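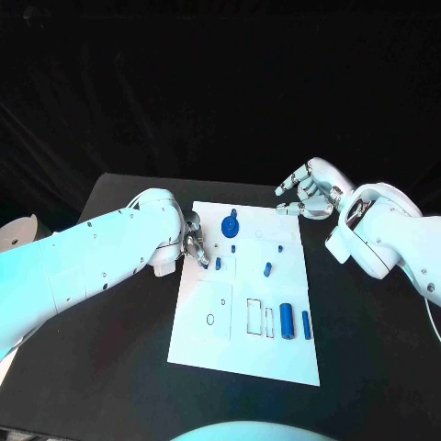
Storage and packing room, Insaurralde building, monthly safety check, May
This list is for the room where we keep the game sets and the teaching boards before they go to the schools. Please go through it from the door to the back wall and write the comment immediately, not in the evening from memory. When a set is open on a table, look at it also: a white board with printed outlines and blue parts lying on it is easy to check, and small parts must not stay on a table near the walkway.

1. Door and exit route
Result: OK
Comment: Door opens completely. The route to the stairs is free. Last month there were Tastix cartons beside the door, now they are moved.

2. Floor
Result: repair needed
Comment: One floor tile behind the second shelf is loose and moves under the foot. I put yellow tape on it. Tape is not a repair.

3. Shelves, fixing to the wall
Result: OK with remark
Comment: All Kondeck shelves are fixed. On the one next to the window a screw was turning freely, I tightened it by hand. Please control it again next time with the proper tool.

4. Shelves, load
Result: not OK
Comment: The label says 70 kg for each level. The lowest level of the long shelf has six boxes of catalogues and bends in the middle. I took out 3 boxes and the shelf is straight again, but these boxes now stand on the floor and need a place.

5. Curtains and textiles
Result: OK
Comment: No curtain touches a heater or a lamp. The fire certificate for the dark curtains is in the folder, second page.

6. Electrical
Result: OK with remark
Comment: Cables are without damage. The extension lead under the Visent label printer is very warm after one hour of printing – I would like an electrician to look at it. Until then, unplug it after use.

7. Fire extinguisher
Result: OK
Comment: Pressure in the green part, seal is not broken. The sign above it is pale from the sun and should be ordered new.

8. Small parts
Result: OK
Comment: Nearly 4000 loose pieces are in the closed drawers, sorted by colour. One drawer had no lid. A lid from the old system fits.

9. First aid box
Result: not OK
Comment: Plasters are finished, eye wash is too old. New ones are requested.

Open points: 2, 4, 6, 9. Point 4 has priority. Send a short message when the boxes are gone, then I change the result in the list.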